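Three weeks with the little electric hatchback

So the lease on the old sedan ran out in February and I did the thing I'd been threatening to do for ages, I went electric! Nothing fancy, a used hatchback from Harahap Motors with one previous owner and a dent by the rear wheel that I've decided to love. Dimas Harahap knocked 1000 dollars off when I pointed at the dent and made a sad face.

First impressions: it's so quiet that I keep pressing the start button twice to check it's on (which turns it off, great). My commute is 70 miles round trip and I get home with plenty left, even with the heater going. The seats are gray cloth, a bit firmer than I'm used to, but my back has stopped complaining.
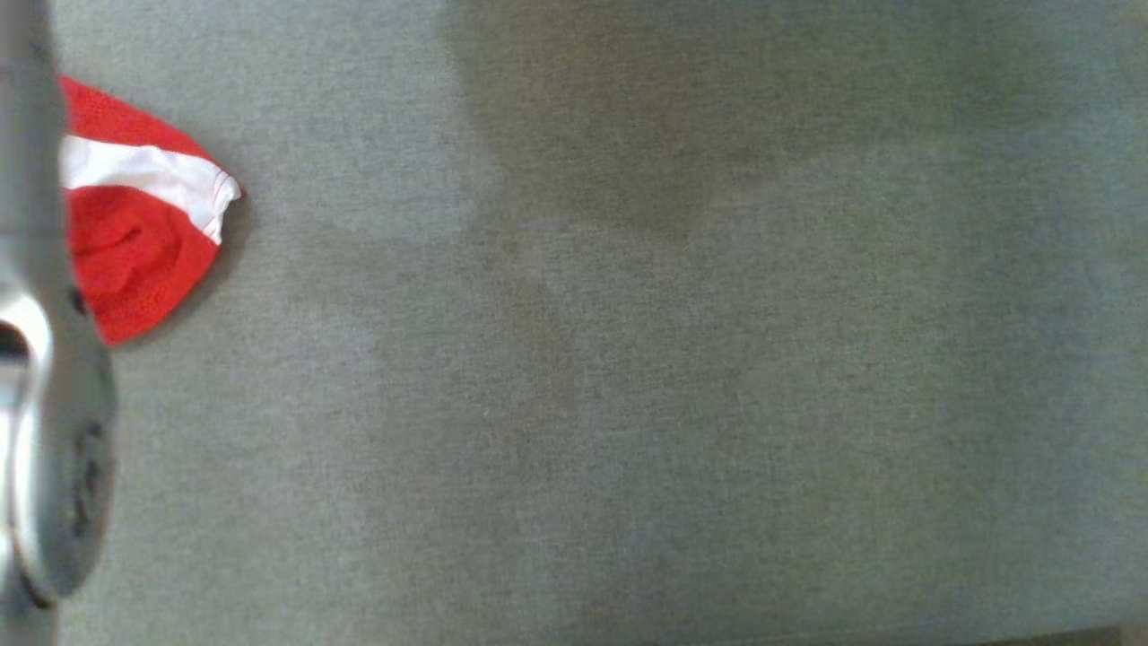
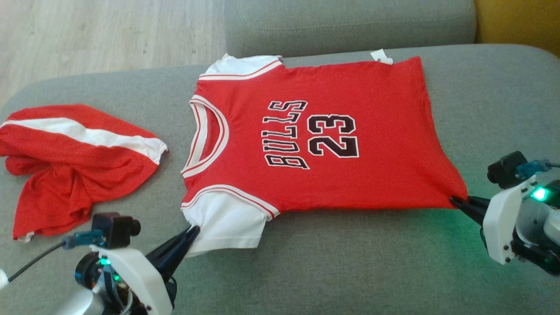
Second one: Bulls jersey, number 23, on the gray sofa cushion.

Charging is where I've had to learn a few things. I'm on a regular wall outlet for now and it's slooow, so I plug in after dinner and forget about it until morning. Arnel quoted me 2000 for a proper charger in the garage, panel work included, and I'm still chewing on that. The public one behind the grocery store is fine, if you don't mind waiting behind the same white van every single time.

Things I don't love: the cup holders are tiny, and the wiper stalk is on the wrong side for my brain. I've washed a perfectly clean windshield at 2 different stop lights.

Road trip to see Domnica next month, so I'll report back on how the battery does in the hills.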